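Inside the Two-Arm Cell at Clultero
October 13, 2018

Welcome to the gallery for our tabletop cell! We get asked all the time what it takes to keep a pair of arms happy, so this page is all about the setup – the mat, the bases, the cables and the grippers. The cell went in at our Wiltance shop in February and it has been a joy to look after ever since.

The dark mat was one of the best choices we made. Groceries stand out on it, crumbs wipe right off, and we can spot a stray screw from across the room (yes, it happens). We go over it with a damp cloth before every session, then power up both arms and look for green at the feet of the bases before anything moves.
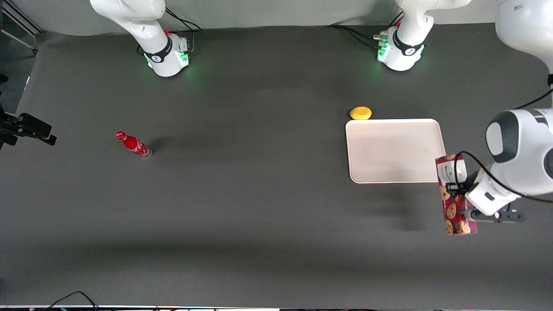
Left arm at work with a box of cookies, next to the empty tray. Both bases showing green!

Cable care is the part we've gotten really good at. The thin line running up from the gripper needs enough slack for the wrist to turn, and the bundles behind the bases get pulled back toward the wall so nothing drags over the work area. We check the slack every 80 hours, and it takes 10 minutes if you don't stop to admire things.

The finger brackets get a look at the same time. We snug the screws, wipe down the gripping faces and run nine slow open-and-close cycles before going back to full speed. Our log for the Ekasport project is up to 392 sessions now, and we still love watching that first lift of the morning!

More pictures from the Castellanos cell are coming soon.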